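Paid home recording sessions, Nomell study

Gridmont is looking for people in the Vira area to take part in Nomell, a study of how well robots learn household tasks from demonstrations made by hand. The current method reaches an 85 percent success rate in tidy test kitchens and does worse in lived-in rooms. We now need demonstrations from ordinary homes.

You will hold a two-fingered gripper and use it to pick up and put down everyday objects in your own bedroom or living room. Each participant records 100 short demonstrations over 3 sessions. No technical background is needed — we train you before you start.

You must be 18 or over and able to stand for an hour with breaks. Sessions begin in April.

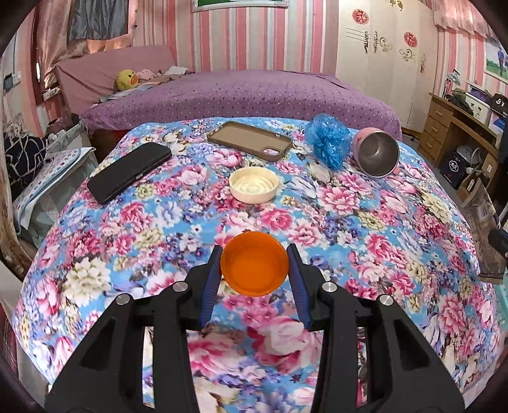
Hand-held gripper with an orange cup between its fingers, bedroom session.

To apply, write to the Nijs office at Gridmont with your neighborhood and the hours you are free. We reply within 7 days.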